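Pie Questions, Answered With Varying Patience

The inbox at Hustar Bakes fills up every year in the run-up to the holidays, mostly with people in the middle of a crust emergency. I've gathered the usual suspects on one page so you can find your answer before the butter melts.

Why does my crust shrink?

You stretched it. I know you say you didn't. Dough that gets pulled to fit the pan will spend its whole time in the oven creeping back to where it was. Roll it bigger than you need, lower it in, and let it sit in the fridge for an hour before it goes anywhere near heat.

Butter or shortening?

Butter. Shortening behaves better, holds a crimp better and forgives more, and it tastes like a clean plate. If your kitchen runs hot you can swap in a little and I won't come to your house.
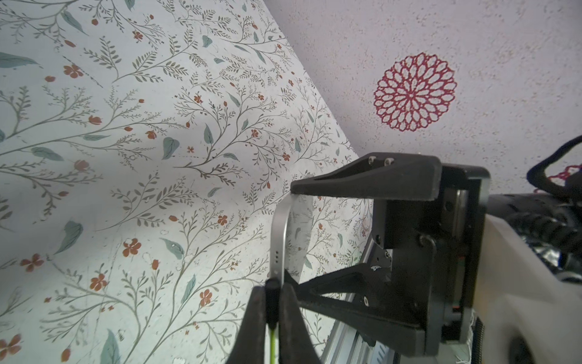 The same goes for lard, which I love in a savory pie and find a bit much under peaches. Try it once with apples before you decide. My grandmother in Zeltdale used it for everything, including the hinges on the back door.

Can I use store-bought crust?

Of course. The pie police are understaffed. Let it thaw in the fridge overnight and patch any cracks with a wet finger.

How do I know when a pumpkin pie is done?

The edges should be set and the middle should wobble like gelatin, about as much as you'd wobble if someone bumped your chair. If the whole thing sloshes, close the oven and go fold some laundry. If it has cracked down the center, it was done a while ago - whipped cream was invented for this.
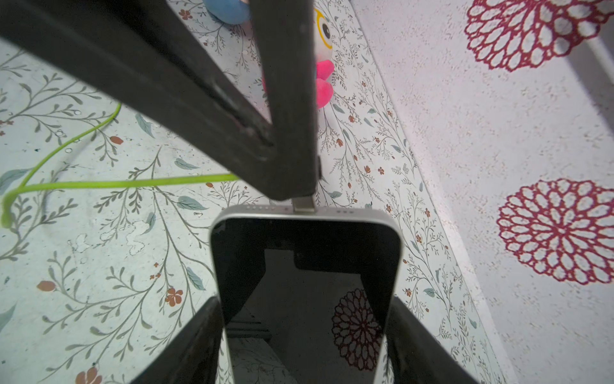 Zeltdale, December 18, 2019

A few of these came in after the Skumska Hall pie swap, where 110 pies turned up and a worrying number were pecan. I have nothing against pecan. I just think a dessert table should have a second idea.

Why is the bottom of my pie soggy?

Your oven is probably cooler than its dial claims, and your pan is probably the pretty ceramic one. Use metal, put it on a preheated baking sheet on the lowest rack, and let juicy fruit sit in its sugar for half an hour so you can drain off the extra liquid. Boil that liquid down to a syrup and pour it back in. It's most of the flavor, so don't send it down the sink like I did for years.

Which apples should I buy?

Two kinds, one tart and firm, one sweeter. I fill a deep pie with 900 grams of peeled slices, and yes, it looks like too much. It cooks down. In September I get mine from the Azimi orchard stand and eat half of them in the car, so buy extra.

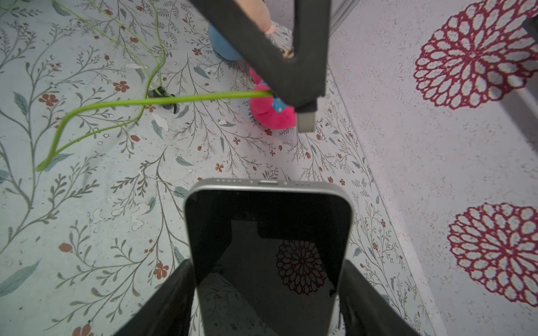
Can I freeze a fruit pie before baking it?

Freezing works very well with apple, cherry and blueberry. Freeze the pie uncovered until it's hard, wrap it twice, and bake it straight from the freezer, allowing an extra 20 minutes or so. Leave custard pies out of this.

Does pie count as breakfast?

Fruit, grain, dairy if you add the ice cream. I've seen cereal with a weaker case.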